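Nullemby Household Objects in Simulation: Data Card

Release 2, prepared by the Balent group

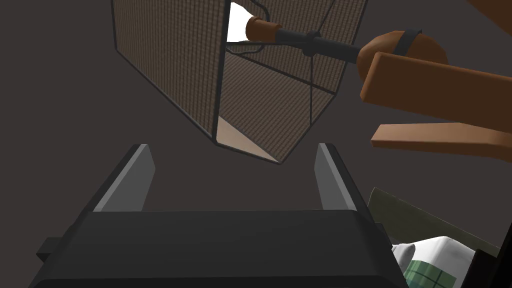 Figure 1. Wrist view from a rendered episode in the lamp subset. The gripper is open beneath a mesh lamp shade.

Summary

Nullemby is a collection of simulated manipulation episodes intended for training and evaluating policies that act from camera images. Each episode pairs rendered images with the commanded and measured state of a two-finger gripper. All images in this release are computer-rendered. No recordings from physical robots are included.

The release contains 4,000 episodes divided among 20 object families. Lamps, folding stands, baskets and other items with thin or open structure were given priority in the selection, as earlier releases consisted largely of closed, solid shapes.

Intended use

The collection is provided for research on grasp selection, approach planning and imitation learning. It may also be used to pretrain image encoders that will later be adapted to physical equipment. Policies trained only on Nullemby should not be run on physical equipment near people without separate safety testing.

The collection is not suitable for studies of grip force on soft materials. Cloth and paper items appear in some episodes as background objects, and their surfaces are fixed meshes that do not deform on contact.

How episodes were gathered

Episodes were produced in the Bekden simulation environment by trained operators using a handheld controller. Before each episode, the environment placed a target object and a set of unrelated objects in the workspace. Placement was random within limits set for each object family. Operators were shown the name of the target and a short instruction, such as "approach the shade from below" or "grasp the rod near the joint."

An episode ends when the operator signals completion or when 90 seconds have passed, whichever comes first. Episodes that reached the time limit are kept and marked as such. Operators could discard an episode only if the environment had failed to load an object correctly.

Objects may be placed in orientations that would be unlikely in a home. Lamps may be tilted, and parts of a base or stand may fall outside the wrist view. These placements are intended and should not be filtered out as errors.

Contents of an episode

Each episode folder holds the following:

Wrist images, in color, one per time step
Overview images, in color, one per time step
Gripper position, orientation and finger opening
Operator commands
Target name and written instruction
Outcome label and reviewer notes, where present

Background surfaces are plain and untextured in most episodes. Users who require varied backgrounds may render the episodes again from the stored scene files.

Labels and review

Outcome labels take one of three values: completed, not completed, or unclear. Labels were first assigned by the operator and then checked by a reviewer who had not taken part in the episode. Where the two differed, the label was set by the review lead, Poppy Mottram, and the original values were kept in the notes field.

Reviewers were instructed to judge an outcome from the full episode only. A single image of the gripper near its target was not accepted as evidence of a grasp.

Known limitations

Fine mesh can produce flicker between time steps at the default render resolution. This is most noticeable in the lamp subset and in wire baskets.

Thin rods and wires are modeled with simplified collision shapes. Contact may be reported slightly before the visible surfaces meet.

Light from lamps is rendered but does not vary during an episode.

The wrist camera is fixed in relation to the gripper, and the palm housing covers part of the lower image at all times. Masks for this area are supplied in the tools folder.

The operator group was small, consisting of 6 persons. Their habits of approach are likely to be reflected in the data.

Splits

Training, validation and test splits are defined by object model. No object model used as a target in the test split is used as a target in training. Background objects are shared across splits. The split files should be used without change when results are reported.

Changes from Release 1

Lamp and basket families added
Reviewer notes included
Timing error in operator commands corrected
Lashari scene format replaced the earlier format; a converter is provided

Maintenance

Nullemby is maintained by the Balent group under the direction of Uchenna Ekwueme. Reports of missing files or incorrect labels should give the episode number and the release number. Corrections are collected and issued with the next release, and the files of an existing release are not altered.

Card last revised: Sep 28, 2020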